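Open Day at the Zurkard Robotics Lab: Your Questions Answered

When should we arrive?
Doors open at 10 a.m. and the last group goes up at 3:30 p.m. We can take 12 people at a time, so please do sign up for a slot at the Travport front desk when you come in, and have a coffee downstairs if there's a wait!

Where are you, exactly?
Second floor, room 207. Take the elevator by the bike racks (the other one skips our floor, and we're sorry about that).

Is it all right to bring children?
Oh, please do. Anyone under eight needs a grown-up within arm's reach, and strollers can stay in the hallway.

What will we see?
Mostly people teaching robots by doing ordinary jobs with a hand-held gripper. Refugio Ibarra runs the demonstration and loves being interrupted, so ask him anything you like. Each group gets roughly 80 minutes, though his tend to run over.

What do the grippers look like up close?
They have a pair of rubber finger pads with a little grid texture, and you hold the whole thing in your hand while you work. The black-and-white marker on top helps the software follow where the gripper goes.
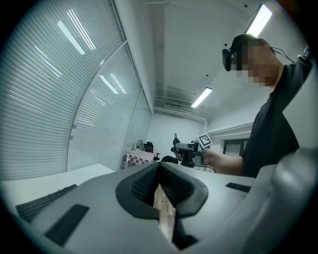

A headset on and a gripper in hand at the demonstration.

Do I have to wear a headset?
Only if you want to. Glasses usually fit underneath, and you're welcome to just watch.

Where can we park?
The Robles Street garage has plenty of room, and the entrance is on the Sakent Avenue side.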